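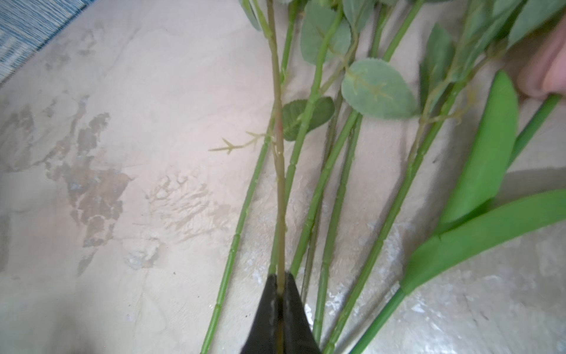 Transit fees and the Trurley protocol: is the reopener clause enforceable?
Board: Treaties and Trade > Small States
Started 31 July 2019

landlocked_memo
I have been reading the consolidated text of the transit protocol between Brarkton and Lavbridge, the one signed at Trurley. Article 7 lets either party request a review of transit charges every 4 years. Article 11 says charges "shall remain in force pending the outcome of any review." There is no deadline for a review to finish.

My reading is that Lavbridge, which controls the port and the only rail line to it, can agree to a review and then let it run forever. Brarkton keeps paying the old rate the whole time. The government in Brarkton has been presenting the clause at home as a major concession. I don't see one. Has anyone looked at how the review mechanism is supposed to end?

quorum_call
It ends when the joint commission adopts a finding. The commission has equal membership and acts by consensus. So yes, either side can block.

But you are leaving out Article 14. If a review has been open for more than 500 days, either party may refer the question to the panel set up under the older customs agreement. That is your deadline. It is in the wrong part of the text, and the cross-reference is easy to miss.

landlocked_memo
I had read 14 as covering disputes about inspection of sealed freight. The heading is "Inspection and related matters."

quorum_call
Headings are for convenience only, per the final provisions. The operative words are "any matter arising under this Protocol." A rate review is a matter arising under the Protocol.

dry_dock_economist
Both of you are treating this as a drafting problem. The rate is 1,629 per loaded railcar in the common accounting unit. It was set when the line carried mostly ore. Ore is now a minority of the traffic and the rest is containers, which pay by a different schedule that is not subject to review at all. Even if Brarkton got everything it wanted on the railcar rate, the effect on total transit cost would be small.

What matters commercially is slot allocation. A Brarkton shipper who gets a slot three weeks late loses more than any plausible cut in the rate would save.

Swanson_line
Slots are handled by the port authority under its own bylaws. They were kept out of the protocol on purpose. During the talks Lavbridge took the position that allocation is domestic administration and can't be the subject of a treaty obligation.

dry_dock_economist
Yes, and Brarkton accepted that position in exchange for the review clause. It traded the thing with value for the thing with a press release.

quorum_call
That is too strong. Article 3 has a nondiscrimination obligation. Goods in transit are to receive treatment "no less favorable" than domestic goods in comparable circumstances. If the port authority gives Lavbridge exporters systematic priority, that is a breach whatever the bylaws say. A state can't plead its domestic law against a treaty.

dry_dock_economist
"In comparable circumstances" will do all the work there. Domestic exporters book by annual contract. Transit shippers book per consignment. The authority will say that the circumstances differ.

quorum_call
It may say so. Whether a panel accepts it is another question. If transit shippers are not allowed to sign annual contracts, the difference in circumstances is itself created by the measure.

landlocked_memo
Are they barred from annual contracts? I can't find it in the bylaws.

Swanson_line
There is no bar. There is a deposit requirement, payable through a bank licensed in Lavbridge, and few Brarkton firms hold accounts there. Swanson is the inland terminal where most of this freight is consolidated, and I did customs paperwork there for several years. In my time two firms had annual contracts. Both were subsidiaries of Lavbridge companies.

To be clear, that is what I saw from one desk. I don't have a data set.

ratified_twice
Moving up a level. The legal question only matters if Brarkton is willing to litigate against the state that controls its only outlet to the sea. It has never once used the panel under the customs agreement. The other party can slow trains down without breaching anything: staffing, maintenance windows, additional paperwork. I would expect any referral under Article 14 to be followed by a long season of track repairs.

The protocol should be read as a record of what Lavbridge was prepared to do anyway.

quorum_call
I disagree with that as a general claim. Lavbridge earns fees from the traffic and has port bonds to service. Slowing the line costs it money too. The dependence is unequal but it is not one-way.

ratified_twice
The costs fall on different people, though. A slowdown costs the port some revenue in a quarter. In Brarkton it closes plants. The side that can wait longer sets the terms.

dry_dock_economist
There is a second route, for what it is worth. The road north over the pass is open part of the year and is much more expensive per ton, but it puts a ceiling on what Lavbridge can charge for containers with high-value contents. It does nothing for ore. That may be why the ore rate got a treaty clause and the container schedule did not.

landlocked_memo
That is a useful point and I had not connected the two.

Going back to 14. When does the 500-day period start? The text says "from the opening of the review." Brarkton sent its request in March. The commission has not met.

quorum_call
Then there are two readings. Either the review opens on receipt of the request, or it opens at the first commission session. Article 7 says a review "shall be opened upon request," which favors the first. I would argue that the clock is running.

Swanson_line
Lavbridge won't see it that way. Under the customs agreement the practice was always to count from the first session, and the joint minutes record it like that. Subsequent practice counts for something in interpretation.

quorum_call
Practice under a different treaty with different wording. I would give it little weight.

Swanson_line
Same parties, same officials, same panel. I would give it more than a little.

ratified_twice
So the state that benefits from delay can also delay the start of the period that limits delay. I rest my case.

landlocked_memo
I wouldn't go that far, but I take the point. I'm going to pull the joint minutes from the customs agreement and check how the opening date was worded in each. If anyone has the annexes in a searchable copy, please post a link. The ones on the ministry site are scans and annex C is missing its last page.

Swanson_line
Annex C ends at the tariff table in my copy as well. I think the missing page is the signature sheet. I will check tonight.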